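September, before breakfast

Awake at 5 with a mask squeeze that makes me look as though I lost an argument with a toilet plunger. Agnes says it will fade by the weekend. Agnes Cruickshank has been diving since before I could swim and has never had a mark on her, so I take her forecasts with some salt, of which I have plenty, most of it in my left ear.

Yesterday was the Almont at last. I've wanted to see her since I read about her in the dentist's waiting room, and she is a perfectly nice wreck, a coastal freighter lying on her port side with her bow in 118 feet of water and her stern a good deal shallower. The article had her "bathed in cathedral light." We had light the color of weak tea. I saw the rail, a great deal of Lorna's left fin, the rail again, and then a grouper under the winch who looked at me the way people look at you when you sit down next to them on an empty bus. 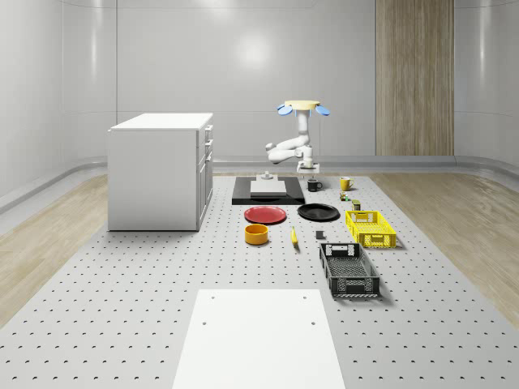
The big perforated platform, with the arm at the far end.

My air was terrible. I came up the line with far less than Lorna Pringle, who breathes about as often as a houseplant and is modest about it in a way that makes you want to loosen her weight belt. She had enough left to hang at the safety stop admiring a jellyfish. I hung at the safety stop admiring my gauge.

The ride back on the Eludier took forever. The skipper gave out ginger cookies, then took a course that put the swell right on our side, so most of the cookies went to the fish. I kept mine down and felt smug for the whole trip, then walked off the dock, sat on a cooler to take my boots off, and it wasn't a cooler, it was somebody's cake. Lemon. I've offered to replace it. The owner said not to worry in a voice that meant worry.

Paid my bill at the shop. 247 dollars for two boat dives, nitrox, and the hire of a hood that smelled like the last head in it. I have a perfectly good hood of my own. It is hanging on the back of the bathroom door at home, where it startles my sister when she waters the plants.

Later, after lunch

Nadley Reef this morning, shore entry, just Agnes and me. The guidebook calls the entry "straightforward," and I suppose it is if you're a seal. We went in backward over the rocks holding hands like a pair of elderly skaters. After that it was lovely. I'm putting that down plainly so I'll believe it when I read this in January. The water had cleared overnight, the wall dropped off into a proper blue, and there were garden eels on the sand at the bottom of the gully, all leaning the same way and all vanishing when I got close enough to enjoy them. Agnes found a nudibranch the size of a grain of rice and pointed at it for so long that I nodded. I never saw it. She's going to ask me about it at dinner.

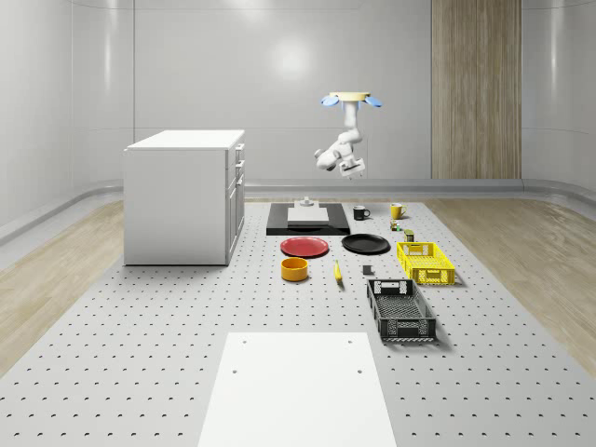

White arm, gripper down.

Air much better today, for the record. I think it was the depth yesterday, plus nerves, plus trying to keep up with Lorna. Also moved 3 pounds off my belt and didn't go up like a cork, as Agnes had loudly predicted to the parking lot.

Things to do before tomorrow: rinse the regulator, buy a cake, find out whether the Purves trip is still on or whether the wind has canceled it. Lorna says the Purves pinnacle has a current you could hang laundry in. She said it as a selling point. I've put my name down anyway, in pencil.

Ear still full. Hopping on one leg does nothing except worry the people in the room below, who have now knocked twice.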